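Shared workshop builds robot arm to take old desktop computers apart

January 2023

Members of the Rantala shared workshop have begun trials of a robot arm intended to help with the dismantling of discarded office computers. The project, known as Grekis, is being carried out in the evenings by 14 members and is expected to continue until the summer.

The arm and its gripper were assembled on the premises over the autumn. A small camera is mounted close to the gripper, and the operator works from its view. Present work is concerned with the removal and refitting of hard drives, a job the workshop currently does by hand whenever it receives machines from offices in the district.

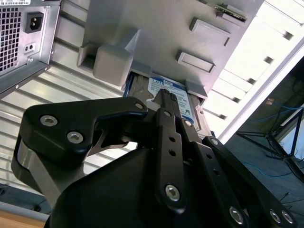
The gripper at the drive bay of a desktop computer. The drive is a 1.0TB model. Photo: Grekis project

The workshop accepted 264 used computers last year. Each had to be opened and its drive taken out before the remaining parts could be sorted for repair or recycling. According to the project plan, this stage takes up more of the members' time than any other, and it was chosen for the trials on those grounds.

"A drive bay is a narrow place with very little room for error," said Pirjo Räsänen, who leads the project. "The fingers must reach the drive without pressing on the plastic around it. We have altered their shape several times and I expect that we shall alter them again."

The mechanical parts of the gripper were designed by Lauri Ruotsalainen and Iida Sjöberg. The linkage is held together with hex-socket screws throughout, so that a finger can be exchanged at the bench with a single set of keys. Spare fingers are kept in two lengths. The longer pair is preferred for deep cases, although it bends slightly under load and has to be moved more slowly.

The control software is the responsibility of Tyyne Kokkonen. Movements are first guided by a member and recorded, then repeated by the arm at reduced speed. Under the workshop's rules, two members must be present whenever the arm is powered, and one of them must remain within reach of the stop switch.

Funding for motors and bearings was provided by Gokero, a local supplier of machine parts, which has also lent the workshop a drill press. The remaining costs have been met from membership fees.

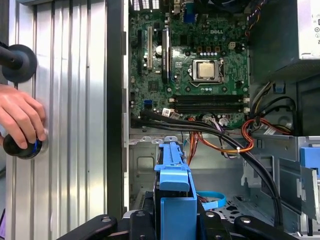

Workshop and Community

The computers used in the trials are set aside from the general intake. They include a Dell desktop in which the hard drive is carried in a blue plastic caddy. Cases of this kind are laid on their side with the cover off, which gives the arm access to the drives from above.

Cables remain the principal difficulty. Power and data leads often lie across the floor of the case, and their position differs from one machine to the next, even within the same model. The group has decided that leads will be unplugged and moved by hand for the time being. A tool for releasing connectors has been sketched by Ms Sjöberg — it has not yet been built.

A second gripper is also planned. It would be used for memory modules and expansion cards, which call for a lighter grip than a drive does. Mr Ruotsalainen has asked members who hold broken or surplus boards to leave them on the marked shelf beside the lathe.

The project will be shown to the public at an open evening in February, in the main hall of the Trirnitum building. Places are limited to 40 and should be reserved at the workshop desk. Questions about the evening, and offers of unwanted desktop computers, may be addressed to Lenni Kuusisto at the same desk during opening hours. Laptops and monitors cannot be accepted at present.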